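Dear Borghild,

Thank you for your patience with this one – I know you were hoping for it before the end of April, and I'm glad to say there is a good deal more to tell you than there was last time. I'll try to keep to the order of your questions, though I may wander a little.

## Where we are with the grippers

The comparison you are paying for is between the Stirkow gripper, with its soft black fingers, and the harder parallel jaws from Tindus that we had been using before the grant. The plan called for 984 pick attempts in total across both. We have now finished the whole Stirkow half and 209 of the Tindus attempts, so the remaining work is all on one side, and Soon-im Wang has it nicely scheduled.

Soft fingers are clearly kinder to fruit. Soon-im goes over every apple under the desk lamp after a run, and on the Stirkow side she has marked 9 with any bruise she could find. The Tindus jaws passed that number in their first week (we did expect it, but it was still a bit sad to look at). Where the hard jaws do better is in placing. They let go cleanly, while the soft fingers sometimes cling for a moment on release and the apple rolls when it lands. We have been opening them more slowly, and I think it helps, but I would like to see more runs before I put that in writing as a finding.

## The arm and the controller

You asked whether the Ogura controller was worth the extra money. My answer today is a careful yes. It took us far too long to set up, and I'll own my share of that – I read the wrong chapter of the manual for two whole afternoons. Since then it has been steady, and changing over from one gripper to the other now takes less than half of a morning, where it used to eat the entire day.

We also settled on one simple layout for all the fruit runs, a single apple and a woven basket on the white table, so that both grippers face the same job.

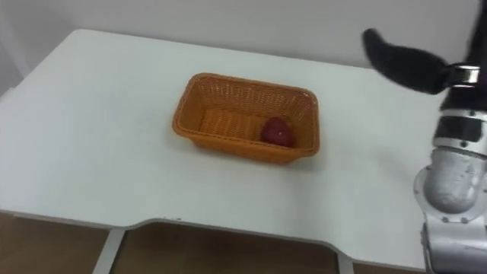
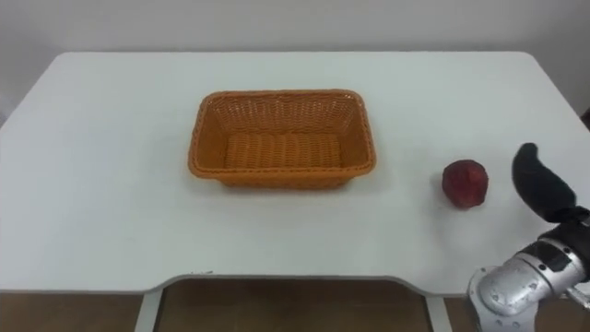
## Money and what comes next

Spending is close to plan. The one surprise was replacement finger pads, which Budley sells only in boxes of 60, so we have more than we need and the parts line is a little over. I have covered that from travel, where we had room after the spring visit was moved to a video call. If you would prefer it handled another way, please say so and I'll fix it in the next statement.

For the coming period we want to finish the Tindus attempts, repeat a small set with the slower release, and then try both grippers on pears, which have been on Soon-im's wish list from the very start. She is also writing up the bruise checks so that your own people can follow the same steps if they like.

You would be very welcome to come by and watch a run. Mornings are best, any time after nine, and there is always coffee.

With warm thanks from both of us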